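**Unit 2 – Good practice around two-armed robots**
Handout, 2019-03-14

Welcome back! Last week was all theory, so today we get to the part I love: what the rules look like once there's laundry on the table. Have your Grimwood lab manual open at the section on shared workspaces.

A quick reminder of terms. The *reach zone* is everywhere either arm can get to, including behind the elbow. The *task zone* is the bit of table where the work is done. People mix these up constantly, and the Vuka checklist marks you down for it. 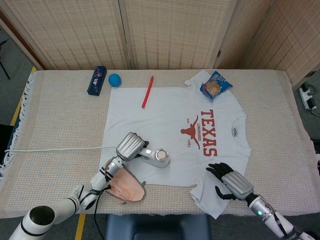
Cables come first in any set-up check, and I'd put them there even if the checklist didn't. Trace each one from end to end with your finger before the arms are powered. Ask where it will go when the arm lifts, crosses over or backs away. A handheld tool on a long lead, like the white one gripped over the Texas shirt, drags its cable wherever the hand goes – so plan the path for the lead as well as the path for the tool.

Next, clear the task zone. Small items left on a garment count as obstacles, even light ones like a snack bag. Write down anything that stays on purpose.

**Before the next session**

- Read Ruotsalainen, chapter 18 (it's short and really good!)
- Fill in one Vuka checklist for your own bench
- Bring a sketch of both zones, labelled, in two colours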